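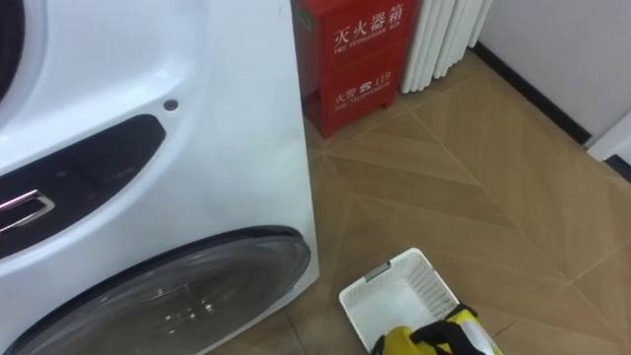

What is Tralach about?
Two brothers-in-law inherit a failing seaside hotel and spend a September trying to sell it to each other. There is also a drowned piano and a funeral that runs long. It's a comic novel, whatever the cover suggests.

Do I have to read Fluro first?
You can start with either. Fluro is set earlier and shares the hotel, the town and one very old waiter. Readers who begin with Tralach will know who survives the wedding, but so does anyone who has read the back of the book.

How long is it?
The first draft ran to 1,068 pages. My editor, Deepika Krishnan, asked which of them I liked best, and we went on from there. The finished book can be read over a long weekend, or on one badly delayed flight.

Is Dankwa a real town?
No. Several readers have written in to say they grew up there, and I've stopped arguing. It has the harbor of one place I've lived and the parking of another.

Why does Inspector Mudaliar vanish after around 100 pages?
He had solved everything. I kept him in for three drafts and he did nothing but eat. My friend Dinesh Mudaliar, who lent him the surname, still hasn't forgiven me, and has asked for a promotion in the next one.

Who reads the audiobook?
Kavitha Gounder. She does 2 separate voices for the waiter, one for when he's lying, and I hadn't noticed he was lying until I heard it.

Will there be a third book?
Yes – it's called Skurus, and it's about the waiter. I don't have a release date. I have a first chapter and a very patient agent, Satish Amin, who should not be contacted about this.

Can our book club get a discussion guide?
Ravindran Pillai wrote one for his own club and kindly let me borrow it. Use the contact form and I'll send it along. Question four gives away the ending, so save it for people who finished the book.

Do you sign copies?
Gladly, if you mail me the book with return postage. Please print the name clearly. There is a copy out there made out to "Brain," and I'm sorry, Brian.

Page last updated June 19, 2018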